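Perardセル 作業ノート

2025年11月
ライナー剥がし工程、受け治具の付け替えと教示のやり直し

朝いちでPerardの電源を入れたら、昨日の続きのはずなのに原点復帰のあとアームがほんの少しだけ違うところで止まる。毎回同じだけずれるならまだいいんだけど、今日のは入れるたびに微妙に変わるやつで、これは嫌な感じだなと思いながらコーヒーを取りに行って、戻ってきてからちゃんと見ることにした。

先に書いておくと、原因は手首のところのケーブルの束だった。グリッパに行っている線がまとめてあって、その余長が原点姿勢のときだけ前腕のカバーの縁に引っかかっていた。引っかかると手首がぐっと押されて、サーボは頑張って戻そうとするんだけど戻りきらない。で、誤差としては許容内なのでエラーも出ない。エラーが出ないのがいちばん困る! ケーブルを束ね直して、余長を外側に逃がしたら止まる位置は揃うようになった。結束バンドはきつく締めすぎると今度は手首を回したときに突っ張るので、指が一本入るくらいの余裕を残してある。次に触る人は締め直したくなると思うけど、そのままでお願いします。

7月にグリッパを載せ替えたときに、束ね方を前の爪のときのまま流用したのがそもそもよくなかったんだと思う。あのときは私も急いでいて、動いたからいいやで終わらせた記憶がある。作業手順のほうにも束ね方の項目がなかったので、今日足しておいた(Ungの共有フォルダの「載せ替え手順」の最後のほう)。

さて本題の治具。

Turkenの表示パネルは、裏表でいうと画面側にテープのライナーが付いた状態で来る。これを受け治具に落として、グリッパの爪で奥の辺からライナーの端を拾って、手前に向かって剥がす、というのがこのセルの仕事。前の治具は平らな台に位置決めの壁を立てただけのもので、パネルが浮く。浮くと爪が入る高さが変わって、拾えたり拾えなかったりする。しかも剥がすときに手前へ引っ張るから、パネルごとついてくることがあって、そうなるともうアームが空中でパネルをぶら下げたまま次の点に行ってしまう。見ていると心臓に悪い。

なので今回の治具は、手前のまんなかに幅の広い押さえを立てて、パネルの手前の辺がそこに突き当たるようにした。左右の壁もパネルの側面に沿わせてある。右は手前の角から奥までずっと壁、左は手前の角に短い柱があって、奥のほうにもう少し高い壁、という左右非対称の形。左をつなげなかったのは、パネルを手で抜くときに指を入れる場所がほしかったから。最初の設計では左右とも全部壁で、入れたら最後、抜けなくなった。ひっくり返して振っても落ちてこなくて、結局ヘラでこじった。縁にちょっと跡が付いたので、そのパネルは動作確認用に格下げして、箱に「検証用」と書いておいた。本番用に混ぜないでください。

足は前側に太い円柱を付けて、台の下にすきまができるようにしてある。台をテーブルにべったり置くと、パネルの面が低すぎて手首がテーブルに寄りすぎる。爪の姿勢を寝かせれば届くには届くんだけど、そうすると今度は爪先がライナーの端に対して斜めに当たって、めくるというより押しつける動きになる。足で持ち上げて、手首をもっと素直な角度にしたほうがずっと楽だった。こういうのは計算しても出るんだろうけど、私は手でアームを持って、このへん、このへん、とやったほうが早い。

プリントは何回かやり直した。一回目は壁の内側の角がきつくて、パネルの丸い角と当たって入らなかった。角のRを大きくして解決。二回目は台の隅が反って、テーブルに置くとカタカタいった。造形台の掃除をさぼっていたせいだと思う(アルコールで拭いたらその次はきれいに付いた)。積層の筋は残っているけど、パネルが当たる面は触ってもひっかかりがないので、やすりはかけていない。やすりをかけると寸法がわからなくなるから、できればかけたくない。

治具の固定について。いまはまだ仮置きです。テーブルの印に合わせて置いて、粘着マットで止めているだけ。ちゃんとしたねじ止めにするつもりだけど、位置をまだ動かす可能性があるのと、天板に穴をあけるのは一回きりにしたいので、教示が固まるまでこのままでいきます。ロボットの台座の中心から治具の手前の押さえまで、580 mm。動かしてしまったらこの距離に戻してから、Ungの「治具確認」を走らせてください。爪先が押さえの角の真上に来れば合っている。ずれていたら、教示点ではなくて治具のほうを動かすこと。点のほうをいじると、他の点との関係がばらばらになって、あとで私が泣きます。

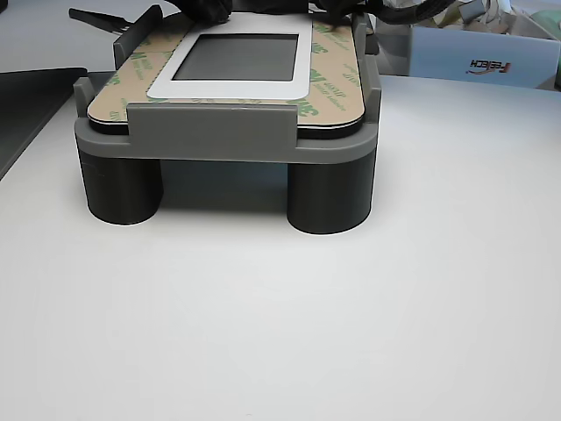 梶谷 遥
セル保守・治具担当(Perardセル)

爪先がライナーの奥の辺に来たところの姿勢が、今日いちばん時間をかけた点。ここがうまくいけばあとはだいたいついてくるし、ここがだめだと何をやってもだめ。

点の作り方はこう落ち着いた。まずパネルの奥の真上で止めて、そこから垂直に下ろす。斜めに入っていくと、触れた瞬間にライナーの紙が逃げる方向に力がかかるので、遠回りでも真下に下ろす。触れたら少しだけ押して、そこで一拍待つ。それから手前に送りながら爪を閉じる。この「一拍」がないと、アームのたわみが戻る前に爪が閉じて、空振りになる。待ちを入れたらサイクルが延びるじゃないかと言われそうだけど、空振りしてやり直すほうがよっぽど長い。

押し込みの量は3 mmにした。少ないと紙の上を滑る。多いと爪がしなって、戻るときにパチンとはねる。はねたときに画面の枠に当たったら嫌なので、多いほうは試すにしても検証用のパネルだけで。ライナーの紙は薄茶色の地に緑の文字が入っていて、横から見るとパネルの黒い縁との境目がわりとはっきりわかるから、爪先がどこに触っているかは目で追いやすい。姿勢を合わせるときはモニタの数字ばかり見ないで、しゃがんでパネルと同じ高さから見るのがおすすめ。膝が痛いけど。

速度は剥がし区間だけ落として、それ以外は70 %のまま。前は全区間を同じ速度で回していて、剥がしに合わせて遅くしていたから、行って帰ってくるだけの動きまでのろのろしていた。Ungは区間ごとに速度を持てるのに、使っていなかったんですね、私が。設定画面の「区間」タブの右端の列です。横スクロールしないと出てこないので、あるのを知らなかった。ほかにも隠れている列があったので、ひまなときに見てみると面白いと思う。

あとハマったところをいくつか、順不同で。

グリッパの閉じ力。上げればいいというものではなくて、上げると爪が先端から開くように変形して、かえって紙が抜ける。いちばん弱いところから一段ずつ上げていって、指で紙を引いて抜けなくなったところで止めた。値はUngのレシピに入れてあるので、ここには書きません(ノートとレシピで値が食い違うと、どっちが正しいかでもめるので)。

爪先の汚れ。糊が付く。ライナーだけ触っているつもりでも、端のところで少し糊に触っていて、何回かやると爪の内側がべたつき、剥がしたあとに紙を放してくれなくなる。捨て場の上でパタパタ開閉しても紙がくっついたまま戻ってきて、次のパネルの上に持ってくる、というのを今日もやってくれた。午前と午後の始めに爪を拭くのを点検表に入れた。拭くのはアルコールを含ませた布で、爪の付け根のほうに液が垂れないようにしてください。布は引き出しの上の段。

サーボの予備。FEETECHの箱は作業台の奥に置いてあるけど、ケーブルの入った袋と混ざりやすいので、箱から出したら袋は袋で分けておいてほしい。IDを書き換えていない新品をそのままつなぐと、他の軸とIDがかち合って、アーム全体が返事をしなくなる。これは前にやった。初めてのときはアームが死んだと思って本気で焦った。交換するときは必ず一つだけつないでIDを書いて、それからチェーンに戻すこと。書いたIDはテープに書いてサーボの側面に貼る。

テーブルの上の物。治具の手前は空けておく。剥がしたあとアームが手前へ大きく振るので、そこに何かあると当たる。今日は自分のノギスをはじき飛ばしかけた。干渉チェックはソフト側では見ていないので、人間が気をつけるしかない。左奥のトレイも、これ以上右に寄せると旋回のときに危ないです。

照明。関係ないと思っていたけど関係があった。夕方になると窓側から光が入って、画面の窓のところに反射が出る。ロボットはカメラを使っていないから動きには影響しないんだけど、横から見ている私が爪先の位置を読み違える。ブラインドを下ろして、天井の灯りだけにしたら急に見やすくなった。教示は昼のうちか、ブラインドを下ろしてからやるのがいい。

Ernonの振動の件。隣の部屋で動いているErnonの攪拌機、あれが回っているときにテーブルの上のコップの水が揺れる。まさかと思って、回っているときと止まっているときで「治具確認」を走らせてみたけど、目で見てわかる違いはなかった。とりあえずシロとしておく。ただ、粘着マットで仮止めしているうちは、長い時間のうちにじわじわ動く可能性はあると思うので、朝の確認は省かないで。

それから午後の連続運転。条件を全部そろえたあとで、検証用のパネルを使って10回連続で回した。ライナーは毎回手で貼り直して、奥の端をちょっとだけ浮かせた状態から開始。結果は、拾い損ねが一回、剥がし途中で紙が斜めに裂けたのが一回、あとは捨て場まで行けた。拾い損ねのときは貼り直しが下手で、端が浮いていなかったと思う。裂けたほうは正直よくわからない。同じ紙を何度も貼り直しているから、端のほうがへたっていたのかもしれないし、手前へ送る軌道がまっすぐでなくて少し右に流れているのかもしれない。ログを重ねてみたけれど、右に流れているように見えなくもない、という程度で、はっきりしない。

貼り直しの紙で評価するのはそろそろ限界な気がする。新しいライナーの付いたパネルで見ないと、糊の強さも端の浮き方も違うし、ここから先の調整が、検証用パネルに合わせた調整になってしまいそう。Turkenの側で次のロットが来たら、はじめの何枚かをこっちに回してもらえるように頼んでおいた。返事待ち。

ちなみに、パネルが治具から浮いたことは連続運転のあいだ一度もなかった。これはうれしい! 手前の押さえが効いているんだと思う。引っ張られても手前の辺が突き当たって止まるから、パネルがついてこない。前の治具のときは毎回そこでひやひやしていたので、見ていてだいぶ気が楽だった。

ただ、押さえをもう少し低くしたい気もしている。剥がし終わりのところで、紙が押さえの上をこすって通るときにシャッと音がする。今のところ害はないけど、紙の端が引っかかったらそこで裂けるかもしれない。角を丸めるか、高さを下げるか。下げすぎると今度はパネルが乗り越えるだろうから、先に角を丸めるほうを試す。データはもう直してあって、帰る前にプリントを仕掛けた。明日の朝できているはず(造形台は拭いた)。

手前の足のゆるみも見ておくこと。台に差し込んで接着しているだけなので、治具を持ち上げるときに足をつかまないでください。台の縁を両手で持って、まっすぐ上に。

明日やること、忘れそうなので書いておく。

・角を丸めた押さえの治具に付け替え、距離の取り直し
・剥がし区間の軌道を真上から見る(台に紙を敷いて、爪先にペンを付けて線を引かせてみる)
・捨て場の位置をもう少し下げる。紙が舞う
・爪の替えを注文。内側の面が片方だけ減ってきている気がする
・ケーブルの束ね方、一日回したあとでもずれていないか見る
・レシピのバックアップ。今日の分はまだ取っていない

最後のは今やれという話なので、今やります。

(追記)バックアップ取りました。ファイル名に日付を入れる方式だと同じ日に取ったものが上書きされるのに気づいて、後ろに枝番を付けた。昼に取った分は消えました。たいした変更ではなかったからいいけど、みんな気をつけて。

(追記その二)非常停止のランプが、押していないのにたまにちらつく。止まりはしない。コネクタの接触っぽいので、電源を落とした状態で差し直しておいた。そのあとはまだ出ていないけど、見かけたら時刻をメモしておいてください。動作中に出たら、そこで止めて私に声をかけてほしい。

関連する記録
Perardセル:グリッパ載せ替え(7月)
受け治具 旧版の浮き対策、テープで底上げした件
Ung レシピの命名ルール
サーボID書き込みの手順
Turkenパネル受け入れ時の外観メモ
Ernon攪拌機の振動を疑った日々
点検表の更新履歴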